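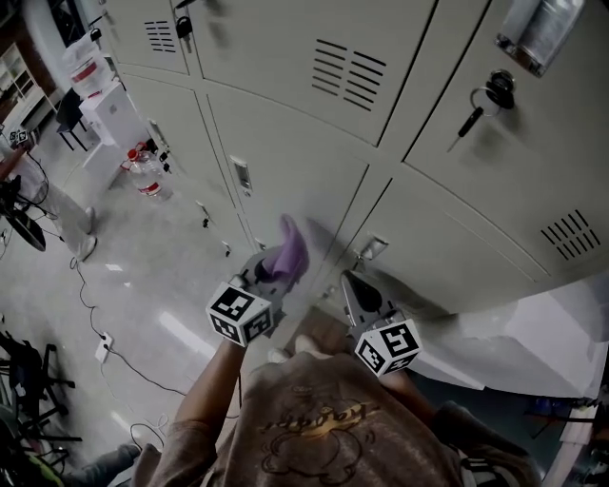

Does the Sornex kit come with both hand-held grippers, or are they ordered one at a time?

They are sold as a pair, one left and one right, each with its marker cube already fitted. A single replacement can be ordered later, but it must be matched to its partner by the supplier.

Dear list members,

I am writing in reply to the message from Consuelo Montes, which is quoted in full at the end. The question and answer at the top came up at the Friday call, and I was asked to place them on record for members who could not attend.

The Wullavwood working group has now completed its review of the kit for wiping and other cloth work. Our task was the cleaning of locker fronts with a microfiber cloth, held in one gripper or passed between the two. The group's opinion is favorable, with reservations.

The fingers hold folded cloth well. Operators reported difficulty when only a single layer was caught at the hem, and we recommend that new operators be taught to take a full fold from the start. Smooth metal doors gave little trouble. Louvers and recessed handles require a slower hand, and the written guide supplied by Sornex does not cover them.

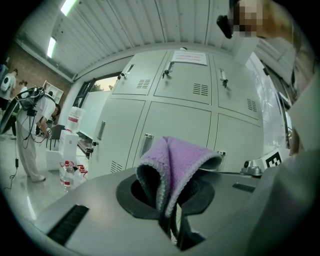

On the matter of training, the supplier offers a course of 2 days. Radoslava Bednárik attended on our behalf and considers the second day to be of limited use to any site that already has a technician. We have asked whether the first day may be booked alone and await a reply.

Support is provided through Hudec under a separate agreement. Members should note that the agreement covers the grippers and the charging unit. Cables are excluded, and so are the finger pads, which must be purchased in packs of 5.

Comments on the draft report should reach Štefánia Dvořáček before the end of November. The report will then be sent to Tranduvness for approval.

Respectfully,
Alžběta Brabec
Wullavwood Equipment Review

On Friday, Consuelo Montes wrote:

> Dear colleagues,
>
> Our site is considering the Sornex kit and has funds for 3 sets. Before we place an order, I would be grateful for the review group's views on two points. First, is the grip suitable for soft items such as cleaning cloths? Second, is the training course required, or may we rely on the written guide?
>
> With thanks,
> Consuelo Montes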